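# Storncombe bench trials: progress report to the Catirar fund
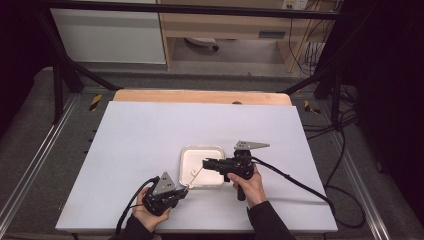 Page last changed: April, 4:10 p.m.

The fund asked us to report on the tray task at the Samthorpe room, and whether the second half of the grant should be released on the present plan. My view is that it should wait.

The bench itself is in decent shape. The white board sits on its wooden platform between the two aluminum rails, and the small square tray goes on top with one thin white stick in it. Both hand-held grippers are in use, one on each side of the tray. I have no complaint about the layout. It is simple, and a new operator can be shown it before lunch.

The numbers need more care. The log holds 3781 attempts, and the February summary treated that as a measure of progress. I don't think it is. A run gets logged when the operator presses the pedal, including runs dropped halfway. I went through 162 of them by hand and could not tell from the notes what had been counted as a success in over 10. "Stick moved" and "stick placed" are used as if they meant the same thing.

White on white is my other worry. The stick, the tray and the board are all white, and the plan says this makes the task "suitably hard." Maybe so. It also makes the recordings slow to check, and we budgeted nothing for checking. A colored tray was proposed in the first month and never bought.

Cables remain as they were in the last report. One still runs from the right gripper across the board and off the side, and there is a bundle on the floor by the frame. The promised overhead routing is marked "in progress" in the plan. I'd mark it "not started."

Spending stands at $1938 against the small equipment line, nearly all of it on trays and spare jaws. The Cho method for scoring grasps, which took up two pages of the proposal, has not been tried at all.

Before the next payment I would ask for:

- a written definition of a finished run
- a recount of the log using it
- one week with a dark tray, scored the same way
- a decision on the Cho scoring, yes or no

The team expects to have the recount done by the end of next month. The last two estimates of that kind slipped.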